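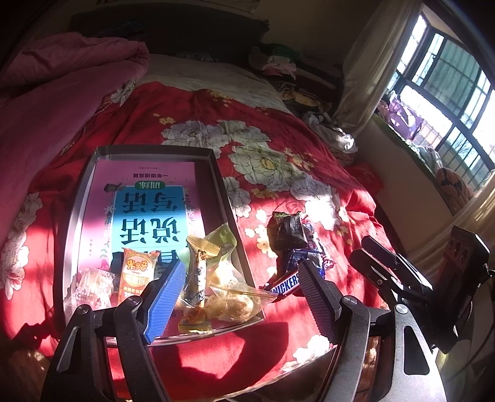
A gripper, a tray and a lot of sweets

Luuk Van Acker wants me to squeeze the trigger gently. I do, and two sets of dark metal links close on a wrapped sweet, which shoots out sideways and lands under the bench. He writes something in a notebook. "That happens," he says.

We are at Jemside, the shared workshop where Van Acker and Vasilis Hodžić have been building a hand-held gripper since May. They call it Seketti. I came because a friend had told me they were going to teach a robot to tidy up, and I have heard that promise often enough to want to see the tidying.

There isn't much of it yet. The idea is that a person carries the gripper, picks things up and puts them down, and a camera on the tool records every go. Later the recordings are meant to train an arm that does the same job with no person attached. So far the pair have 300 recordings they are happy with. I ask how many they were unhappy with, and Hodžić looks at Van Acker.

"More," says Van Acker.

The mechanism is the part they enjoy talking about. Each jaw is a set of links turning on round pivot screws, with a ribbed pad for a fingertip. Hodžić cut the links himself, and he had to cut the outer ones again after the first set turned out too stiff in the hand. The slots in them save weight, he says. I ask how much weight.

"I never put the old ones on the scales," he says. "It felt lighter. You hold it for an hour and tell me it isn't lighter."

I held it for ten minutes and my wrist ached, though I had nothing to compare it with.

Snacks were Van Acker's choice of test object. He likes them for the same reasons I would have avoided them. A clear bag of pastries gives way when you pinch it, and the crimped end is never where you expect. Foil packets shine, and in strong sun the camera can lose the edge altogether. A chocolate bar is easy by comparison, provided it isn't lying at an angle against something else.

"People test with wooden blocks," he says. "Then they show you a film of wooden blocks going in a box and say it works. Who has wooden blocks all over the bed?"

I put it to him that not many people have snacks all over the bed either. He says I haven't met his family.

Nor do they insist on a clean background. A flowered sheet will do, and so will a tray with a book lying in the bottom of it. Hodžić argues that a machine which only copes with a plain white table is no use in a house. It's a fair point, and I have made it myself about other people's machines. What I couldn't get from him was any evidence that a busy sheet helps. They haven't trained anything on plain cloth to compare it with. "We should," he said, and then we talked about screws for a while.

The money, at least, is modest. Bench space costs them 40 pounds a month between them, and the metal came as offcuts from Vukčević, a fabricator on the same estate. They turned down an offer from Tromidwood, who wanted to put the pads into a toy. Van Acker was tempted. Hodžić was not, and there was evidently a row, which both of them described to me as a conversation.

So does it work? In the only trial with an arm so far, they asked it to move single packets into a tray and it managed 70 per cent of them. I wrote that down and then asked what counted as managing. A packet counted if any part of it ended up over the tray – including, Hodžić admitted, a packet hanging half over the side.

"It's in," he said.

"It's partly in," said Van Acker.

They have since agreed a stricter rule and haven't run the trial again. My guess is that the number will drop, and to be fair to him, so is Van Acker's. He thinks the pads are to blame. The ribs grip foil well enough, but on thin clear wrappers they slide, and pressing harder crushes whatever is inside. He has 2 softer versions drying on the windowsill at Jemside and isn't sure about either.

I asked them both when I might see an arm clear a whole pile with nobody helping it along. Hodžić said by the winter. Van Acker asked him which one.

Before I left I had another go with the trigger, on a long thin stick of something in a crackly wrapper. I got it up and across and let go over the tray. It stayed where I put it. Van Acker said that one was no good, as I had leaned over the camera, and could I do it again.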